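Skarero: wrist and fixed camera comparison set

README, release 2
2021-02-27

What this is

Skarero is a small set of tabletop recordings made for comparing camera placements and gripper fingers on a two-arm bench. Each episode was recorded with a camera at the wrist and a fixed camera by the workspace. We put it together to answer a practical question: how much does a grasping policy lose when one of the two views is taken away, and does the answer change with the finger shape?

The set has 1,957 episodes. It is meant for people who already have a working training setup and want real recordings with uneven light and a busy background. It is too small to train a general model from nothing.

What was compared

Fingers. Two sets of parallel fingers were used, called Rusel and Trotano in the metadata. Rusel fingers have a flat inner face. Trotano fingers have a step in the inner face, meant to stop a rim or lip from sliding up during a lift. Both sets close to the same width, so the width values can be compared directly.

Cameras. The wrist camera moves with the gripper and always has the fingers in view. The fixed camera looks across the tabletop into the room.

Controllers. Most episodes use the position controller. A group of 177 episodes uses the compliant controller, called Moen in the metadata. These were added in July, after the first release, and they have their own split. Please report them separately.

Sample views

The wrist view comes first, then the fixed view. They may be separate moments and should not be used as a synchronized pair.

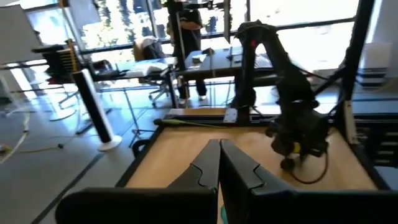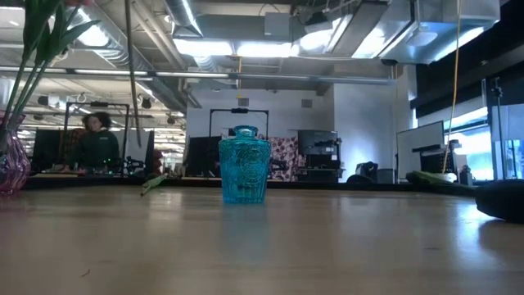

Folder layout

episodes/ – one folder per episode, numbered from zero
episodes/N/wrist/ – color images from the wrist camera
episodes/N/fixed/ – color images from the fixed camera
episodes/N/state.csv – joint positions, gripper width, controller state
episodes/N/meta.json – finger set, controller, object label, outcome
splits/ – text files listing episode numbers

Images are stored as JPEG. Depth was not recorded. Times in state.csv are in seconds from the start of the episode, and the image file names use the same clock.

Outcome labels

held – the object was lifted and stayed in the fingers until the end of the episode
slipped – the object left the table and was dropped
missed – the fingers closed without lifting anything
stopped – the operator ended the episode early

Outcomes were entered by the operator right after each episode. We later checked the labels against the fixed view and corrected 12 of them. If you find others, send the episode number and the label you think is right.

Known problems

Daylight. The room has windows, and exposure was left on automatic for both cameras. Bright areas near the glass can wash out. We kept these episodes in because we wanted the light to vary.

Glass objects. Clear and tinted glass is hard for both views. Edges change brightness as the viewpoint moves, and the tabletop gives reflections that a segmentation model may take for part of the object. Check your masks by eye before using them for scoring.

Background. People and office furniture appear behind the workspace. A fixed crop around the tabletop removes most of this, but it also removes the upper part of tall objects. We use the full image in our own runs.

Finger occlusion. In the wrist view the fingers cover part of the table at all times. With the fingers nearly closed, a small object between them can be hard to make out. Gripper width from state.csv helps here, though it lags the images slightly in the first release. The lag is fixed in this one.

Second arm. The other arm can enter the wrist view even when it has no part in the task. Its joint positions are in state.csv, in the columns that start with aux_.

Suggested use

Train on one finger set and test on the other, once with both cameras and once with each camera alone. Give results per finger set, as a single average hides most of the difference. Keep all episodes of one object label in the same split – the files in splits/ already do this.

Changes since release 1

Moen episodes added with a separate split
gripper width timing corrected
outcome labels reviewed
two empty episode folders removed, later episodes renumbered

If you have results from release 1, rerun them before comparing. The episode numbers do not match.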